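Stivell House Residents and Staff List
Message 8 in thread: Toasters and bread service, shared pantry

From: Nidia Henao, Facilities Office
To: Stivell House list
Sent: 9:10 a.m.
Subject: Re: Toasters and bread service, shared pantry

Dear all,

The Facilities Office has received several replies to the notice on breakfast equipment. The reply below answers the points raised by the Demissie wing and sets out the arrangements that will apply from March. Residents who have already written to the office individually need not write again. 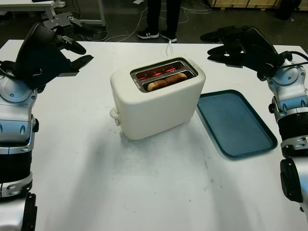
Page last changed: March, 4:15 p.m., by list archive

The standard unit for all pantries will be a two-slot toaster, placed on a table with clear space on every side. Rolls and sliced bread may both be toasted, provided that they sit in the slot without being forced. Anything filled, buttered, or topped with cheese must go in the oven in Room 301.

One tray is to be kept beside each toaster. Toasted bread is placed on the tray and carried to the dining table, and the tray is then wiped and returned. Please do not use it to store bags of bread, jam jars, or mail.

The earlier message is quoted in part:

> From: Demissie wing pantry group
> Subject: Toasters and bread service, shared pantry
>
> We ask the office to reconsider the limit of two slots per
> pantry. Our wing eats early, and on most mornings there is a
> line by 7:30. A four-slot model would shorten it.
>
> We also ask (a) whether the crumb drawer is to be emptied by
> residents or by the cleaning contractor, (b) whether the
> toaster may be left plugged in, and (c) whether the trays
> may go through the dishwasher. The trays in our pantry have
> been washed both ways and opinions differ.
>
> Finally, the notice refers to "the usual shelf." Our pantry
> has no shelf of that description.

On the number of slots, the office is not able to agree. The pantry circuits were reviewed when the Skonari wing was rewired, and the allowance for a single countertop appliance on the older circuits is 910 watts. The four-slot models proposed to us exceed that figure. A second two-slot toaster may be placed in the Demissie dining room, which is on a separate circuit, and the office will supply one on written request from the wing.

On point (a), residents empty the crumb drawer. It should be done at the end of breakfast, after the toaster has been unplugged and has cooled. Crumbs go in the food waste bin. The contractor, Claritz, cleans the outside of the appliance and the table beneath it but has been instructed not to open or move any part of it.

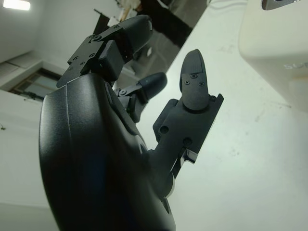
On point (b), the toaster must be unplugged when breakfast is over. It must also be attended while it is on. Two of the last three alarm calls in the building began with bread left in a toaster by a person who had gone to answer the telephone. If bread becomes stuck, press cancel, unplug the unit, and wait before lifting the bread out with the wooden tongs. Knives and forks are not to be used for this purpose under any circumstances.

On point (c), please wash the trays by hand with warm water and dish soap. Those sent through the dishwasher in the Skonari pantry have warped and no longer sit level.

The reference to "the usual shelf" was carried over from an older notice and should be disregarded. In the Demissie pantry, the tray may be kept on the table to the side of the toaster.

Replacement trays and tongs can be collected from the Facilities Office, extension 600. Please state the wing and the pantry when calling. Faulty toasters should be unplugged, labeled, and left where they are until a member of staff has looked at them.

Nidia Henao
Facilities Office
Stivell House

To reply to the whole list, keep the subject line unchanged. To reply to the office only, write to the sender.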